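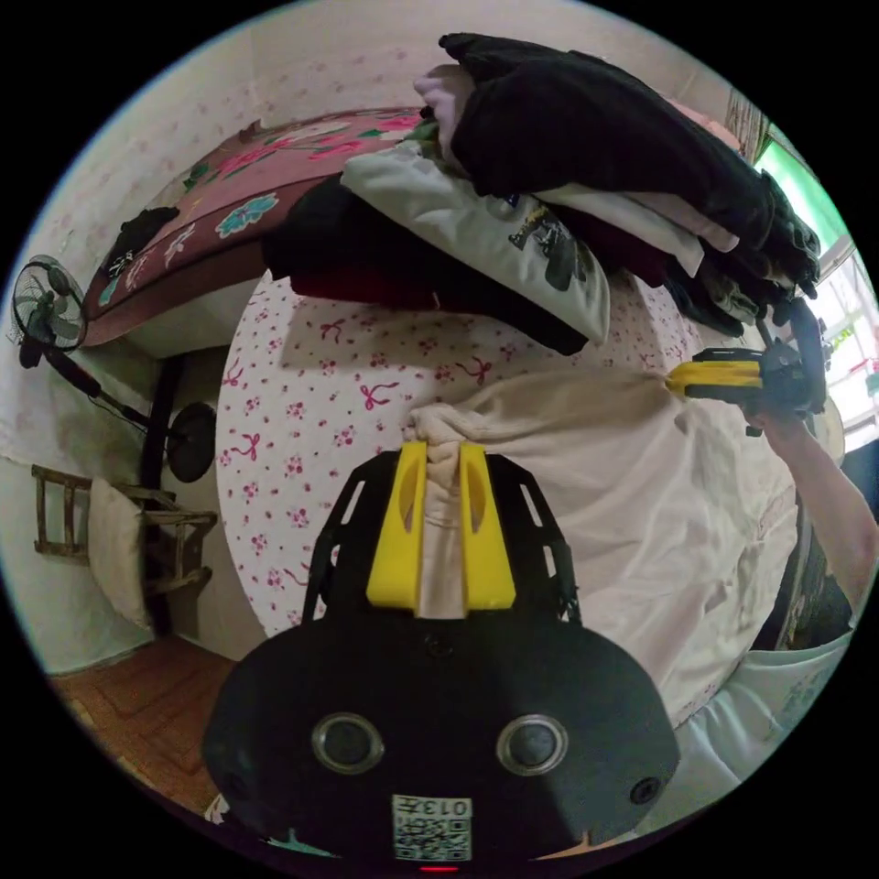 Ticket 1389: left gripper drops out halfway through a fold

Opened by: Catherine Geddes
Project: Skavside hand-held grippers, pair 2
Status: open, waiting on a part

Hi all, me again! I've got the pair home from the Harneck workshop and I'm trying to get a decent run of sheet folding out of them. The yellow fingers pinch cloth really nicely now (so much better than the February ones, which let go of everything), but the left unit keeps losing its connection to the logger. It happens when I pull the sheet tight between the two grippers. The log just says "finger position stale" and then I get nothing until I restart it.

What I've tried so far:

Swapped the cable with the one from the right unit. Same fault, still on the left.

Went back to the old firmware. No change, so I've put the new one back on.

Opened and closed the fingers 200 times with no cloth in them, sitting on the sofa with a cup of tea. Not one dropout! So it only seems to mind when there's a sideways pull.

Took the back off and wiggled the finger sensor plug while watching the readings. Bingo, they froze at 3078 and stayed there. The little plastic catch on the plug has snapped, and I reckon the whole thing shifts when the finger frame flexes.

Taped it down for now and did a few more folds with the cream sheet. Better, but it still went once when I gave it a proper tug, so I wouldn't call this fixed.

Could somebody check whether there's a spare plug in the Rankin drawer? If not I'll order one. Also, is anyone against me adding a small clip to the printed frame to hold the wire? I've got a sketch and can print it at Harneck on Thursday, May 9, 2024 if the printer's free.

Please leave this one open until I've done a full session with the new plug in.

Catherine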